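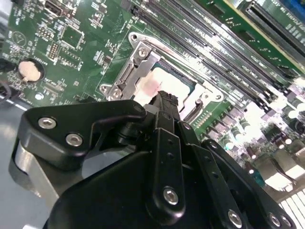
4. Changing the processor

This section is for the desktop tower with a side panel and a motherboard with one processor socket. It replaces the section 4 from January. Please read all steps once before you start. You will need a Phillips screwdriver, isopropyl alcohol, lint-free cloths, a wrist strap and a tube of Estari thermal paste.

4.1 Preparing the case

1. Shut down the computer and pull out the power cord.
2. Press the power button and hold it for 5 seconds. Then wait 10 minutes, so that the heat sink can cool.
3. Lay the tower on its side on a flat and stable table, with the removable panel facing up.
4. Take off the side panel and put it away from the working area.
5. Put on the wrist strap and clip it to bare metal of the case.

CAUTION: Do not open the power supply unit, also when the cord is out. There are no parts inside which the user can repair.

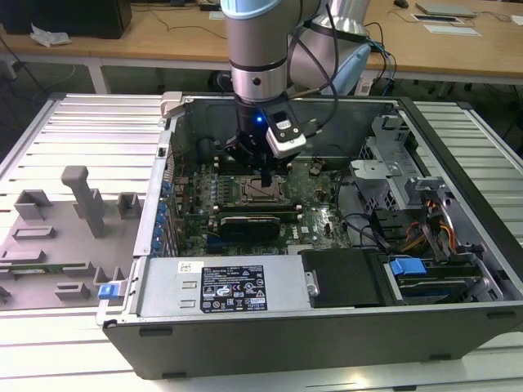
Figure 4-1. Tower on its side with the panel removed. The processor socket is empty and the graphics card is in its slot below it.

The graphics card may stay in place for this work. If your hands do not fit well between the card and the socket, remove the card as explained in section 6.

4.2 Removing the heat sink and cleaning

1. Unplug the fan cable of the heat sink. Hold the connector and do not pull on the wires.
2. Loosen the heat sink screws in a diagonal order, each one a little at a time.
3. Turn the heat sink gently left and right until the paste lets go, and then lift it straight up.

NOTE: If the heat sink does not move, stop. Connect the cables again, run the computer for some minutes, and repeat from 4.1. Pulling with force can bring the processor out together with the heat sink and damage the socket.

4. Put a few drops of alcohol on a cloth. Never pour it on the board.
5. Wipe the old paste from the heat spreader, going from the edge to the center. Use a clean part of the cloth for each wipe. 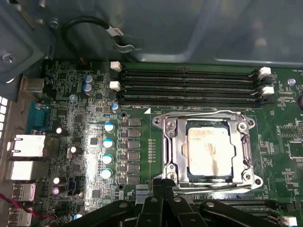
Figure 4-2. Processor in the retention bracket, with old thermal paste still to be cleaned. The memory slots above are empty.

6. Clean the bottom of the heat sink in the same way.
7. Let both surfaces dry for 60 seconds.

4.3 Exchanging the processor

1. Press the retention lever down, move it to the side and let it rise slowly.
2. Open the bracket. The screws which hold the bracket to the board must not be loosened.
3. Lift the processor straight up by its edges and put it in an antistatic tray.
4. Compare the corner mark on the new processor with the mark on the socket. Lower it without pressing.
5. Close the bracket and lock the lever.

CAUTION: Do not touch the contacts in the socket. Dubey does not accept a warranty claim for bent contacts.

4.4 Closing the work

1. Put a small drop of paste on the center of the heat spreader.
2. Place the heat sink and tighten the screws in a diagonal order.
3. Connect the fan cable again.

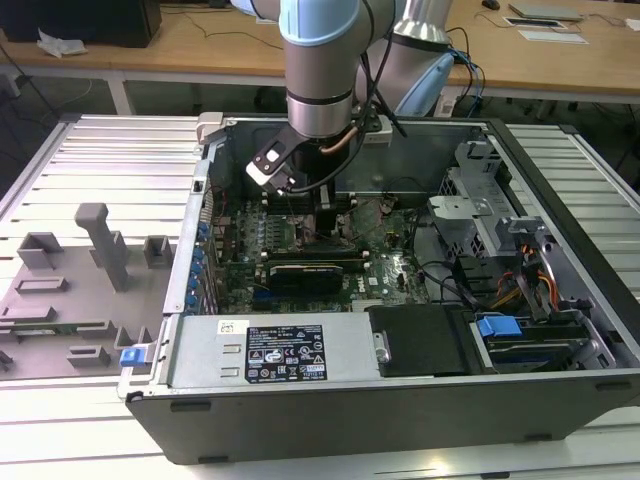
4. Check that no cable touches a fan, and that every card and connector is fully seated.
5. Take off the wrist strap, close the side panel and stand the tower up.
6. Connect the power cord and start the computer. The first start can take longer than usual.

If the computer does not start, go to section 9, Troubleshooting.

Revised 15 November 2024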